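About us

Hello, and thanks for clicking on the page that most people skip! I'm Roy Clegg, and together with Issa Geagea I run Wenden, a small workshop that makes cards, writing paper and notebooks. We've been going long enough to have worn out two guillotine blades and one sofa.

I came to paper by accident. I was working in a picture framer's, cutting mounts all day, and I started taking the offcuts home because it seemed a shame to bin them. They became birthday cards, then other people's birthday cards, then a stall at the Saturday-type market where you freeze until lunch and sell everything in the last hour. Issa had the stall next to mine, selling hand-sewn notebooks, and by the end of that first March we were sharing a flask and a card reader. Sharing a workshop came next.

What we make

Plain things, mostly. Flat cards and folded cards, writing paper in two weights, and Issa's notebooks, which go under the name Tromudico (her choice, she made it up on a train and won't hear a word against it). The writing paper is called Menon. We're asked for glitter quite a lot and we always say no, as I'm still finding some from a job we did for a friend's wedding.

Our smallest batch is 14 cards, an odd number to settle on, I know, but it's what we get from the sheets we buy once they're trimmed and the spoiled one or two have gone in the scrap drawer. The biggest job so far was 1000 flat cards for Vakemell, a garden nursery up the road who wanted something to tuck in with each order. We cut the lot by hand over one very long week and ate a great deal of toast.

The workshop

We moved into our present place in the spring and threw the doors open properly on 2021-08-07, with squash and biscuits and a queue for the loo. The building is old. There's a stone over the back door with 1741 on it, although the man who sold us the shelving swears it came from somewhere else. Our rooms are up one flight of stairs and get lovely light until mid-afternoon, and after that we put the lamps on and grumble.

The cutting happens at my end and the sewing at Issa's, with the paper shelves between us. She's tidy. I'm tidy once a day, at half past five, when everything goes back where it lives and the scraps get sorted into big enough to use and not big enough to use. I'm generous with the first pile and Issa comes along behind me and moves half of it to the second.

People ask how we choose our whites, and I could talk about this for hours, so stop me! White card looks completely different depending on what you put it on. Lay it on a cream tablecloth and it can turn quite blue. Lay it on something pale and greyish and you notice how clean it is, and you get a good look at the edge too. I like to leave a piece lying about for a day and keep glancing at it as I go past. If I still like it at teatime we order it.
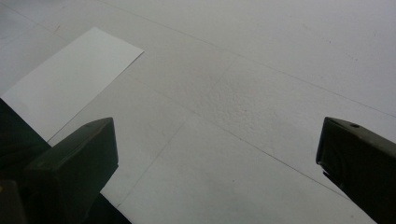 White on pale grey, with a good straight edge.

Coming to see us

Please do! Drop us a line first so one of us is in and the kettle's on. You're welcome to feel the papers, rummage in the scrap drawer (pay what you like, it goes in the biscuit tin) and bring along anything you're trying to match. We've matched a christening card, a menu and the inside of a teapot.

We run an evening class in simple bookbinding as well, and Issa teaches it, as I get impatient with thread. You'll go home with one finished notebook and probably one wonky one. Mine from her first class has 145 pages, and if you know anything about folding paper you'll know that shouldn't be possible. One of them was glued in afterwards. She keeps it on the shelf by the door to cheer up beginners.

Orders usually take us a fortnight, a bit longer before Christmas. If you need something sooner, ring and ask for Issa, who is better at saying yes.

Roy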